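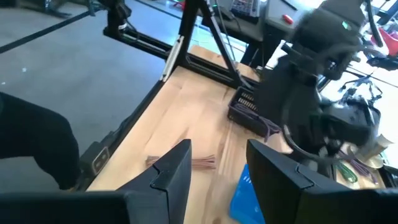

Cable bench. Reddish-brown bundle on the table, purple ones in the black basket, blue basket in front.

Aug 21, 2025

Went through the Grultport quote again before anyone signs it. They want 2281 for a replacement pair of fingers plus the Clultine software licence for a year. The fingers alone were 1554 on the May price list, so the licence is a good third of the money and I still can't say what it does for us. "Improved handling of flexible items" is all the brochure offers. Cable bundles are flexible items. Show me one going into a basket, then we'll talk.

Trernholm would make plain fingers for 800, delivery 19 working days. No software, which suits me. Not sure their mounting plate fits our wrist, drawing requested.

Other lines on the wish list:
- second arm: no. We haven't filled the hours on this one.
- more baskets, slotted, both sizes: yes, cheap.
- better light, window side washes out: ask for blinds first.

Inthanon budget closes before we'd see any Grultport delivery anyway. Hold the order until the Trernholm drawing arrives, and ask Grultport for a price without the licence.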